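Dried beans in quantity: soaking, cooking and freezing

Last revised June 1, 2019

The method covers haricot, cannellini, borlotti, black and red kidney beans. Chickpeas follow the same steps with a longer simmer. Lentils and split peas need no soaking and are not dealt with on this page.

The batch size throughout is half a kilo of dried beans. It fits a large family pan with room for foam, and gives enough cooked beans for several meals. Doubling it in the same pan does not work well. The beans at the bottom are crushed by the weight above them, and the water takes so long to return to the boil that the skins start to split first.

Checking the beans

Tip the beans on to a pale tray, one layer deep. Remove stones, lumps of soil, and any bean that is shrivelled, holed or a different colour from the rest. Modern packets are much cleaner than they used to be, but loose beans from a market sack still carry grit. Rinse in a colander under the cold tap until the water runs clear.

Age matters more than variety. Beans from the last harvest cook evenly. Beans that have sat in a warm cupboard for several years may never soften, however long they are boiled. Packets give a best-before date and no harvest date, so write the date of purchase on the jar and use the oldest first. If a shop has a slow turnover of dried goods, buy them elsewhere. I have had consistently good results from the Terkel haricots sold loose by weight, and poor results from a supermarket packet with a later date on it.

Soaking

Put the beans in a bowl with 3000 ml of cold water and 42 g of fine salt, and stir until the salt has dissolved. Weigh the salt. A spoon is not accurate enough, as coarse and fine salt fill it differently. I use a flat Gundora scale that reads to a single gram, and any scale of that type will do.

The old advice was to keep salt away from beans until the end, on the grounds that it toughens the skin. In a soaking brine the effect is the reverse. Sodium takes the place of some of the calcium and magnesium in the skin, which then stretches as the bean swells. Fewer skins burst and the inside is seasoned properly.

Leave the bowl overnight. In cold weather the worktop is fine. In a warm kitchen put it in the fridge, where soaking is slower but there is no risk of fermentation. Bubbles on the surface and a sour smell mean that the water has begun to ferment. Throw the batch away.

A bean is ready when it has roughly doubled in size and the skin is smooth all over. Split one with a knife. The cut face should be the same colour right across. A chalky spot in the centre means more soaking. Wrinkled skins mean the skin has taken up water faster than the inside, and a few more hours will put that right.

Drain and rinse. The soaking water is too salty to cook with.
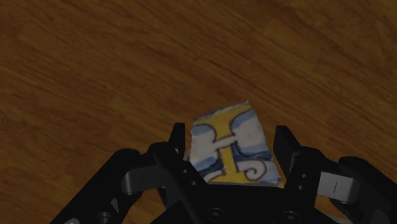 Piece of glazed tile in blue, yellow and white, on brown wood.

Cooking

Return the beans to the pan with a fresh 3000 ml of cold water. Add a bay leaf, half an onion and a tablespoon of oil if wanted. The oil keeps the foam down and has no effect on texture. Do not add tomatoes, vinegar, wine or lemon juice at this stage. Acid strengthens the cell walls, and beans cooked in it can stay hard for hours.

Bring the pan to a full rolling boil and hold it there for 10 minutes. For red kidney beans this step is a safety requirement. They contain a toxin, phytohaemagglutinin, which is destroyed by hard boiling and is not destroyed by gentle heat. A slow cooker on its low setting may never get hot enough, so boil the beans on the hob first and transfer them afterwards. Cannellini and other white beans contain less of it, but boil them in the same way.

Skim, then lower the heat until the surface barely moves. A vigorous boil from here onwards knocks the beans against each other and clouds the liquid. Set the lid slightly open. A closed lid traps enough heat to bring the pan back to a boil as soon as you leave the room.

Haricots are generally done within the hour and borlotti take a little longer. Start testing early. Take several beans from different parts of the pan, not only from the top, and press each against the roof of the mouth with the tongue. All of them should give without any graininess. If one is firm, continue. The pan is finished when the slowest bean is finished.

A heavy pan gives a steadier simmer than a thin one. Mine is a Brennan cast-iron pot with an enamelled lining, which on a small gas burner holds the right temperature with almost no attention. It can also go into the oven, with the lid on, at a low setting — the most even method of all, though wasteful of fuel if nothing else is being baked.

Hard water

Calcium in the water slows softening. Around Gidton, where the kettles fur up within weeks, unsoaked beans can take twice as long as the packet suggests. The salted soak deals with most of this. If the beans are still stubborn, add a small pinch of bicarbonate of soda to the cooking water. Use no more than a pinch. Too much gives a soapy taste and reduces the beans to paste with the skins floating loose.

Filtered water from a jug is an alternative, provided the cartridge is reasonably fresh. Boiled and cooled tap water is also somewhat softer than it was, the scale having stayed in the kettle.

Cooling

Leave the beans in their liquid until they are no longer steaming strongly. If they are drained hot, the skins dry in the air and crack within a minute or two. To speed up the cooling, stand the pan in a sink of cold water, or ladle beans and liquid together into shallow dishes. Get them into the fridge within two hours of coming off the heat. Beans are a good growing medium for bacteria and a deep pan holds its warmth for a long time.

Taste the liquid before deciding what to do with it. It is usually well flavoured and lightly thickened, and can replace part of the stock in a soup. The liquid from black beans will turn anything it touches grey.

Freezing

Cooked beans freeze very well. There are two ways to do it.

Dry: drain the cooled beans, spread them on a lined tray in a single layer, freeze until hard, and tip into bags. They stay separate, so a handful can be taken out at a time. Suited to salads and to anything that needs whole beans.

In liquid: fill rigid tubs with beans and cover them with cooking liquid, leaving a finger's width below the lid for expansion. They keep their texture longer this way and are protected from freezer burn. Suited to soups and stews.

A drained tin of the ordinary size holds close to 240 g of beans. Packing tubs to the same drained weight saves arithmetic when a recipe is written for tins.

Label with the type of bean and the date. White beans of different kinds cannot be told apart once frozen. A tub packed in May should be used by the end of the summer. It will be safe after that, but the beans become mealy.

Thaw in the fridge overnight, or put the frozen block straight into a hot soup. Do not thaw on the worktop.

Storage of dried beans

Use glass jars or tins with close lids, in a cupboard away from the cooker and the boiler. Light fades the colour and warmth ages the bean. Do not top up a part-used jar with new stock: old and new cook at different rates and the result will be uneven. Finish the jar, wash it, dry it fully, then refill.

Small round holes in the beans, or powder in the bottom of the jar, indicate bean weevils. Discard the contents and check the neighbouring jars. A new bag of loose beans can be put in the freezer for several days as a precaution. Let it return to room temperature before opening, otherwise condensation forms on the beans — damp beans go mouldy in a closed jar.

Comments

I have always salted at the end and never had a hard bean, but we have very soft water up here. Will try the brine on the next lot.

Does the 42 g apply if I use sea salt flakes? They are all I keep in the house.

Reply: Yes, by weight. Crush them a little first or they sit on the bottom of the bowl.

Pressure cooker times would be a useful addition. Mine does soaked borlotti very quickly but they come out broken more often than not. I suspect I am releasing the steam too fast.

Can confirm the point about Gidton water. Two and a half hours for chickpeas before I started using a pinch of bicarb, and they were still like gravel.

What do you do with the half onion afterwards? I mash it into the beans.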